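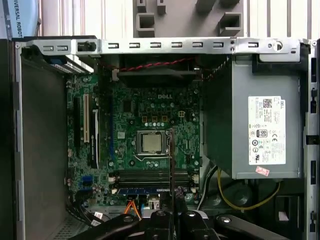

Figure 4. Interior of a Dell desktop tower laid on its side, with the processor in its socket bracket and the power supply unit at the right.

3.2 Condition of the towers at intake

The collection period of the Gretura project ended in October. In this period the workshop at Stedeck received 2079 used computers from offices and schools in the Trultberg area. Of these, 742 were desktop towers, and only the towers are treated in this section. Laptops and small all-in-one machines were sorted out at the door and are discussed in Section 5.

Every tower was laid on its side and opened before any test was made. We chose this order after a pilot with 12 towers, in which two machines were connected to power while a loose screw was still lying on the board. Nothing was damaged, but the risk was not acceptable to us. The side panel is stored under the table together with the intake sheet, so that the serial number on the sheet can be compared again when the case is closed.

The first reading of the interior follows a fixed path. The worker begins with the power supply, continues to the processor, then to the memory slots, then to the expansion slots and the drives, and finally looks at the cables. The path was proposed by Châu Ung, who did most of the intake work during the first months. In an earlier version the drives came first, but the workers often forgot to look at the small four-pin power connector near the processor, and the path was changed. The label of the power supply is read completely, including the certification marks, and what can not be read is entered as "not legible" and never guessed.

The heatsink and the fan over the processor need a separate remark. A visual check of the processor is possible only when they have been removed, and the old paste often makes this work slow. When a dull surface was found on the heat spreader, we recorded it as a surface condition only. It says little about the function of the processor, and we ask the reader not to take it as a fault.

For small parts, the layout of the holder has more influence on the work than we expected. A flat tray was used at the beginning, and parts from two machines were mixed several times. Upright slots, shallow frames and open brackets keep the parts apart and make it possible to see at once which place is free. The color of the holder should be plain, and a matte surface is better than a shiny one, as it gives fewer reflections under the ceiling lamps.
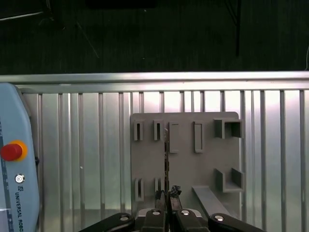
3.3 Which parts stay in the case

Refurbishing handbooks often recommend that a tower is emptied completely before cleaning. We did not follow this recommendation. In our experience, a full disassembly is only useful when the motherboard itself must be replaced. For all other cases we left the motherboard and the power supply where they were, and worked around them.

The memory modules are the easiest part to judge from above. They are long, they stand in parallel, and a module that is not pressed down to the end shows a small difference in height between its two sides. Among the 742 towers we found 83 in which at least one module was not correctly seated at intake. Most of these had been described by the former owner as "dead" or "does not start". After the modules were seated again, many of them started without other repair, and the exact results are given in Table 6.

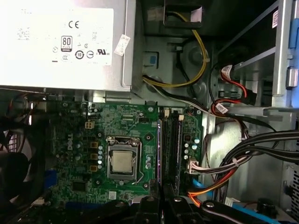

Cables are a more difficult matter. In many towers the bundle from the power supply is longer than it needs to be, and somebody has pushed the rest of it into the free room beside the drives. This is harmless in itself. It becomes a problem when the bundle lies over a connector on the motherboard, for the worker then pulls at it without seeing what is below. We therefore asked the workers to follow each cable with a finger from one end to the other before they moved it. Stavros Zacharopoulos compared the handling times with and without this rule and found the loss of time small enough to be ignored.

Colored plastic parts were helpful. Where a latch or a rail has a bright color, new workers understood quickly that it is meant to be touched and opened by hand. Where the latch has the same color as the metal around it, they looked first for a screw. We did not plan to study this question, and our notes on it are not complete. 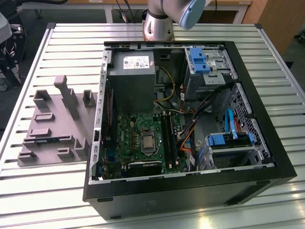

Figure 5. Opened tower on the slotted aluminum worktable. The drive cage with its blue latch is at the upper right, the drive bay with blue rails at the lower right.

The grading of each tower was entered on the Tăng form, which has one line for each part and one free line for remarks. The version of Mar 16, 2024 was used for all towers in this section. Earlier forms had no line for the expansion slots, and the towers graded with them were opened a second time and graded again. For the drives, the form asks only if one is present and how it is held. The content of a drive was never read at this station. The test of the drives was made later in another room, following the procedure in Section 4.1.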